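Drivwood Support – Ticket 1623
Product: Skekow two-finger gripper kit, trial unit
Opened by: Hilkka Kiiskinen
Assigned to: Kevin Correa
Status: Waiting on customer
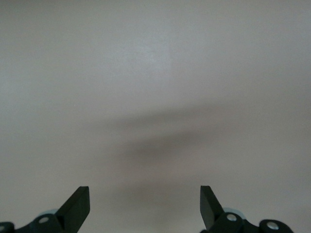 Can the trial kit be run without a Segers controller?
Any controller with a free serial port will work, but the auto-homing feature is only on the Segers units. On other controllers you set the open position by hand.

Hilkka Kiiskinen, 27 Jul 2026
Gripper stops with error 11 on the close command. Opening works. Firmware is the one it shipped with. We are deciding whether to buy after the trial, so I need to know if this is a fault or a setting.

Kevin Correa
Error 11 is a travel limit mismatch. Please send the closed position value from the setup page, and the wrist camera view with the gripper open.

Hilkka Kiiskinen
Closed value reads 1,397. Camera view is at the top of the ticket, fingers open over the bare surface, nothing between them.

Kevin Correa
Thanks. Both fingertips are in view and look about level, so I don't see a bent plate from this angle. The value should be 1,623 for your finger set – 1,397 belongs to the older Avon fingers. Load profile 7, save, then power cycle. A restart from the menu does not reload the limits.

Hilkka Kiiskinen
Loaded profile 7. Value now reads 1,623. Arvo Huttunen has the arm until later, so I will power cycle and test closing after that.

Kevin Correa
OK. If error 11 comes back, attach the log and I will pass it to Gijs Bosman for a swap unit. Trial end date is on hold while this is open.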